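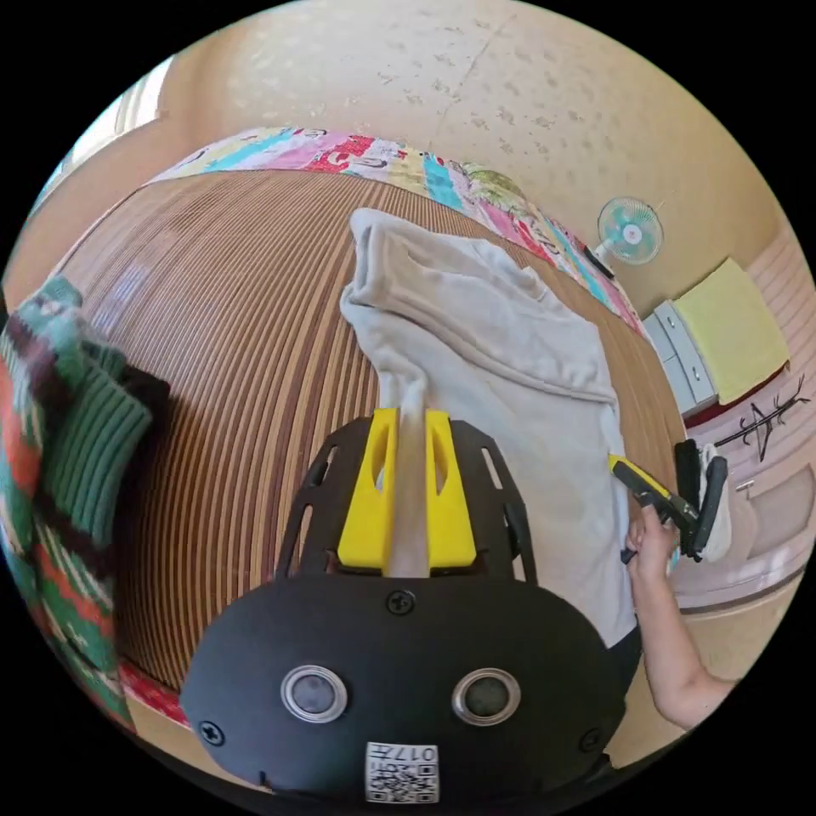 Washing and Storing Bedding Between Guests

Guidance for hosts registered with the Aranholm Guest Rooms Scheme

This page sets out how bedding should be washed, dried and put away between one stay and the next. It applies to all hosts, including those who let a single room. Hosts who send their bedding to an outside laundry need only read steps 4 and 5.

Before you begin

Strip the bed as soon as the guest has left and open the window. Check pillowcases and duvet covers for items left inside. Anything found should be entered on Form 359 and kept for 20 days.

Step 1. Sort the bedding

Separate sheets and pillowcases from blankets and throws. Fleece must be washed apart from cotton and towels, as it picks up lint which is difficult to remove afterwards. Stained items should be treated before washing and should not be left in a heap overnight.

Step 2. Wash

Cotton sheets and pillowcases should be washed at 60 degrees where the care label allows. Fleece blankets should be washed at 30 degrees on a gentle cycle, with a small amount of liquid detergent. Do not use fabric softener on fleece. Do not fill the drum more than three-quarters full.

Wool blankets are not covered by this page. Hosts who supply them should follow the maker's label or ask the Requena office for advice.

Step 3. Wash the pillows

Pillows in daily use should be washed every three months. Read the label first, as foam pillows must not go into a machine. Wash two pillows together so that the drum stays balanced, and run a second rinse.

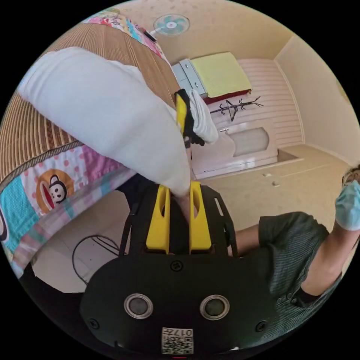
Dry pillows fully before they are used again. A pillow that feels dry on the outside may still be damp in the middle, so press it firmly with both hands and leave it for a further hour if there is any coolness to the touch. If a tumble dryer is used, choose a low heat and stop it every 20 minutes to shake the filling loose.

Step 4. Fold and store

Fold blankets in half lengthways, then in thirds. Keep each set together in a cotton bag marked with the room name. Plastic bags should not be used for long storage. Shelves should be at least 5 centimetres clear of any outside wall.

Step 5. Record the change

Enter the change of bedding in the room book and sign the entry. Room books are inspected each November.

Further help

Questions about this guidance should be addressed to Leire Aranda at the Requena office, extension 2232. Requests for replacement bedding are handled by Tsehay Chala.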